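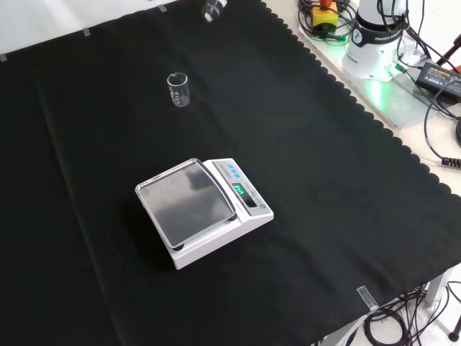
FOR RELEASE October 24, 2022

Uketti asks Ukville bakers to stop trusting the scoop

UKVILLE. Uketti, the kitchen and craft supply shop on Ehlers Street, will open its weighing table to the public next month, and it is not promising that anyone's bread will get better.

The table is a plain one: a counter scale with a steel pan, clear glassware, and a black cloth underneath so spilled flour and salt show up. Customers may bring in their own measuring cups, spoons, jugs and kitchen scales and check them against the shop's scale. There is no charge and nothing has to be bought.

"People keep telling me that weighing changed their lives," said Saimi Miettinen, who owns the shop with her sister Tyyne. "I doubt it. What I will say is that if your cup of flour is different every time you fill it, you can't blame the recipe. That is a small claim and I'm comfortable making it."

The idea came out of complaints. In September the shop ran a bread class for 11 people using a recipe written in cups. Everyone scooped from the same bin, and the doughs ranged from soup to modeling clay. Sivaprasad Acharya, who taught the class, had the group go back and weigh what they called a level cup. The lightest and heaviest were 50 grams apart.

"I would not hang a theory on one evening," Acharya said. "Half of them were talking while they scooped. But I had been telling people to add flour until it feels right, and after that night I felt a bit silly saying it."

Acharya is equally doubtful about the figures printed on glassware. The marks on the side of a beaker are a guide, he said, and a person squinting at them from above can read them wrong without much effort. Visitors will be shown how to fill a beaker, weigh the water, and compare the result with the mark. They will also be shown how to zero the scale with the empty beaker on the pan, a step that many home bakers skip.

Uketti sells kitchen scales and would like to sell more of them. It also concedes that plenty of good cooks have never owned one. Tyyne Miettinen, who does most of the baking in the family, is among the unconvinced.

"I have made the same rye loaf for years with a coffee mug that has no handle," she said. "It works. Saimi weighed the mug full and wrote the number on a card for me. I have not looked at the card."

The shop makes no claim that its table is a certified testing service. A scale used for selling goods by weight needs a proper inspection, and the table is no substitute for one. Results will be written on a slip for the customer to take home, with the name of the item and the reading. The slips will not say pass or fail.

Ulla Partanen, who handles orders for the nearby Onora tea room, tried the table before the opening with a set of spoons she had used for years. Two of them agreed with each other. "The third was off, and I liked that one best," she said. "I'm still using it for cinnamon."

Visits last as long as they take, and each person may bring up to 3 items. Bring cups and jugs clean and dry. Home scales should come with working batteries; the shop will not lend any. Flour, sugar and salt are supplied for test filling and will be thrown out afterward.

Anyone hoping for a demonstration loaf should eat first.

Press contact: Sutrisno Latuheru, Uketti, Ehlers Street, Ukville. Ask for him at the front counter.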